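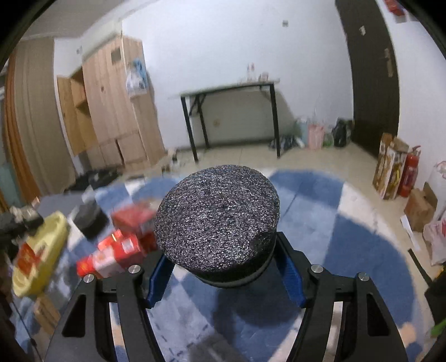 Put the whole lot down on the rug first, she told me, and don't even think about bins until you've looked at it from above. Shelves hide things and drawers hide more. A floor can't hide anything, in her view, so the floor is where a family's toys and odds and ends ought to be sorted.

May 14, 2018
5 min read

I had my doubts before I got to Clirkham, and I still have most of them. She runs Nidance, a home-sorting service that will come to your house and help you go through the stuff that collects wherever children play. A session costs $200. For that you get a morning of her time and a short written plan. You do not get any shelves, or anyone to carry the bags out to the car.

I asked her what a person is paying for, if most of the work is picking things up off a rug.

"You're paying for somebody who doesn't love any of it," she said. "You look at a yellow plastic boat and you remember a bathtub. I look at it and see a thing with an open top that's being used to hold a packet."

She had a point about the boat. It was shaped like one, anyway, and it had a red-orange packet lying in it. Next to it were red boxes and a clump of dark pieces I couldn't have named, all of it pushed to one side of a rug patterned in blues and off-white. I asked whether a container like that counts as a toy or as storage.

"It counts as whatever the child uses it for. If it's been holding packets for a month, it's storage, and you should stop putting it away with the bath toys."

And if the child changes her mind?

"Then you change the label."

I said that sounded like a lot of labels. She agreed that it could be, and said she'd stopped using printed ones for that reason. She writes on masking tape now. Nidance used to sell a label set on its website and still had it listed when I looked, which I mentioned. She said it would come down in July.

Her method, as far as I could pin it down, goes like this. Everything comes off the shelves and onto the rug. Boxes and packets go to one side. Loose objects go to the middle, where they get picked up one at a time, and each one has to be called by its name out loud. If you can't name it, it goes in a tray, and the tray gets 2 weeks.

Naming is the part I had the most trouble with. There was a short black cylinder, wide for its height, with a rough glittery face full of silver and bluish flecks and a small dent close to one side. I asked her what it was.

"I don't know," she said. "Do you?"

I didn't. I guessed a lid, then a wheel, then a piece of some craft project. She let me run out of guesses.

"So it goes in the tray," she said. "If it belongs to something, somebody will come looking. They'll be missing it. What you don't do is put it in a nice bin with other things you can't name, because then you've made a junk drawer and given it a good address."

I wanted to know how often somebody comes looking. She wouldn't give me a number. Sometimes, she said, and more with small children than with older ones. I pressed her on it and she said she didn't keep track, which I found hard to square with a business that sells people on keeping track.

We moved on to bins, where she was blunter than I expected. Presitine, whose clear stacking boxes are all over the home magazines this spring, comes up with almost every client. She doesn't recommend them or warn people off them.

"They're boxes. They're fine. People buy 3 sets before they know what they own, and then they go find things to put in them. I'd tell them the same thing if they were buying shoe boxes."

Did she get a commission from anyone?

"No. Presitine asked. I said I'd think about it, and I thought about it." She does have an arrangement with Namboodiri, a shelving shop here in town, under which her clients get a small discount and she gets nothing. I called the shop afterward and was told the same thing, for what that's worth.

The floor itself is a harder sell. Plenty of people can't kneel for a whole morning, and a good many don't have a room they can cover with boxes and still walk through. I put both of those to her. She said a bed works, or a table with a light-colored sheet over it, and that the rug was only what most families had.

"I like a plain rug better," she added. "A busy pattern eats small pieces. You get a bit of orange by the edge and you have to bend down to see if it's the rug or a toy."

Then why sort on a patterned one?

"Because it's the one that's there. If I made people buy a rug first you'd write about that."

I would have. I also asked the question I'd been saving, about whether any of this lasts. A room can look wonderful at noon and be back to normal by supper, and the before-and-after pictures on the Nidance site never say how long after. She said that was fair. She goes back for a second look if a client asks, at no charge, and few of them ask. She takes that as a good sign. I take it as no sign of anything, and I told her so.

"You have children?" she asked.

I said I did.

"What's on your floor right now?"

I told her I'd rather not say, and she wrote something on a piece of tape and stuck it to my notebook. It said TRAY.

Search this site
Enter keyword
Go

Comments

Guest
$200 and you still haul the bags yourself? My sister did this and liked it, but she would have liked it more at half the price.

Guest
The tray idea is good. We used a baking pan. Found the missing half of a toy stapler in it.

Guest
I gave up on labels years ago. Kids who can't read don't care what the tape says. Did she have an answer for that or did you not ask?

Guest
Does the shelving discount work if you already had your session last year?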